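**Are the big gray bins any good for household odds and ends?**

posted by Mwende Langat

We're clearing out the hall closet and I keep getting told to buy one of those big open bins and throw all the small stuff in it. The one Rallard sells is $70, which seems like a lot for a box with no lid. The page says the finish "stays like new." I have my doubts. Has anybody owned one past the first month? And does small stuff work in a big bin, or do you just end up digging?
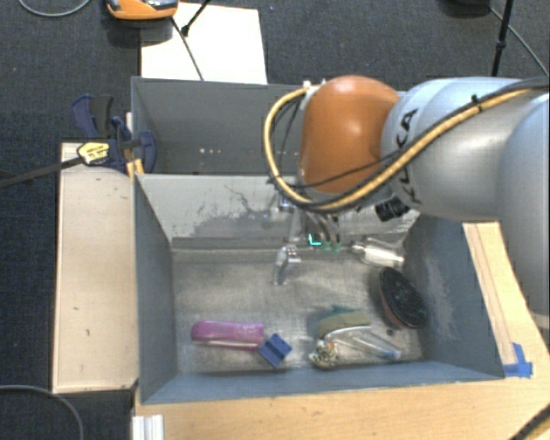
**Storage & Organizing › Bins and Boxes**

2 replies

**tastance_refugee**

I wouldn't believe "like new" from any seller. Look at the walls in your picture: scratches and dark scuffs on the far side, pale scuffs on the right, and the floor is worn too. None of that stops a bin from holding things. If looks matter to you, skip painted ones.

As for digging, a handful of things on the floor of a bin is easy. You've got a pink thing and a little blue block down there and I can pick out both right away. Ask me again when it's full. I had over 70 small items in mine by August and I was tipping the whole thing out to find a tape measure. I went back to shallow drawers, 14 of them, from a store closing in Zedutstead. Ugly, but I can find the tape measure.

If you do go with a bin, measure the closet first. The sizes on the Matheson ones are outside sizes and they don't say so anywhere I could see.

**gil_p**

bins are fine, people overthink this. put big stuff in big bins and small stuff in small bins. wouldnt pay 70 for it though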